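Ich habe im April das Stadtmuseum von Prenstead besucht und möchte dazu ein paar Gedanken aufschreiben. Es wird ein längerer Thread, bitte Geduld mit meinem Deutsch.

Im ersten Stock gibt es einen Saal über die Weberei Babić. Sie war lange der größte Arbeitgeber der Stadt. Der Saal hat 16 Vitrinen, und in fast allen liegt Material, das der Familie gehörte: Musterbücher, Orden, Tafelsilber, ein Reisekoffer.

Über die Arbeiterinnen erfährt man an zwei Stellen etwas. Einmal durch eine Lohnliste mit 222 Namen, einmal durch ein Gruppenfoto ohne Beschriftung. Die Lohnliste hängt so hoch, dass ich die unteren Zeilen gut lesen konnte und die oberen gar nicht.

Ich will nicht behaupten, dass das Museum etwas verstecken möchte. Die Sammlung kam als Schenkung der Familie, und man zeigt natürlich zuerst, was man hat. Aber ein Text an der Wand könnte das doch sagen. Ein Satz würde genügen.

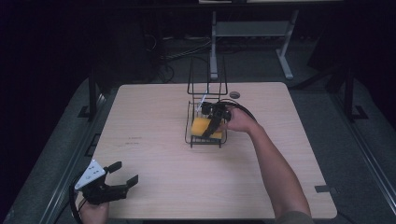
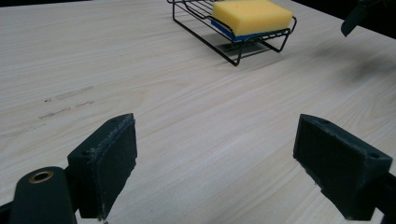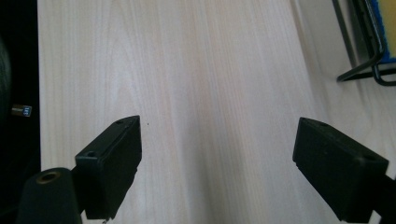
Heller Tisch, dunkler Hintergrund.
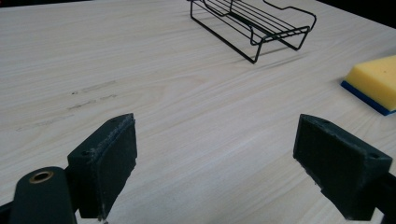

Zum Audioguide. Er dauert 40 Minuten und wurde von der Agentur Luleletti produziert. Die Sprecherin ist sehr angenehm. Das Wort »Streik« kommt in der deutschen Fassung kein einziges Mal vor. In der englischen heißt es einmal »the difficult years«. Ich habe beide Fassungen angehört, die zweite auf einer Bank neben der Garderobe.

Die Online-Bewertungen sind übrigens fast alle sehr gut. Gelobt werden das Café, die Aufzüge und das freundliche Personal, und dem stimme ich zu. Eine Besucherin hat nach dem Streik gefragt und bekam eine höfliche Antwort mit dem Hinweis auf das Archiv. Das Archiv ist nur nach Anmeldung geöffnet.

Ich habe mich also angemeldet. Im Lesesaal durfte ich 7 Mappen aus dem Bestand Alari ansehen. Das war die kleine Druckerei, die damals die Flugblätter herstellte. Das Papier ist dünn, und die Schrift ist manchmal schief gesetzt, aber man versteht jedes Wort — es geht um Pausen, um Heizung und um eine Tür, die von außen verriegelt wurde.

Von dieser Tür steht im Saal nichts. Dabei ist das Modell der Fabrik dort so genau gebaut, dass man die Fenster einzeln sieht.

Eine Leserin meinte unter meinem letzten Beitrag, ein Stadtmuseum sei kein Gericht. Da hat sie recht. Trotzdem wählt jede Ausstellung aus, und mich interessiert, ob die Auswahl erklärt wird. In Prenstead wird sie es bis jetzt nicht.

Ich habe dem Museum einen Brief geschrieben, mit Datum 2018-09-13, und drei Flugblätter vorgeschlagen, die in die Vitrine neben der Lohnliste passen würden. Platz ist dort vorhanden, ich habe extra nachgesehen.

Falls jemand von euch den Saal noch aus der Zeit vor dem Umbau kennt: Hing die Lohnliste damals schon so hoch? Und gab es zum Gruppenfoto vielleicht eine Legende mit Namen? Ich würde mich über Hinweise freuen, auch über alte Eintrittsbroschüren oder Kataloge.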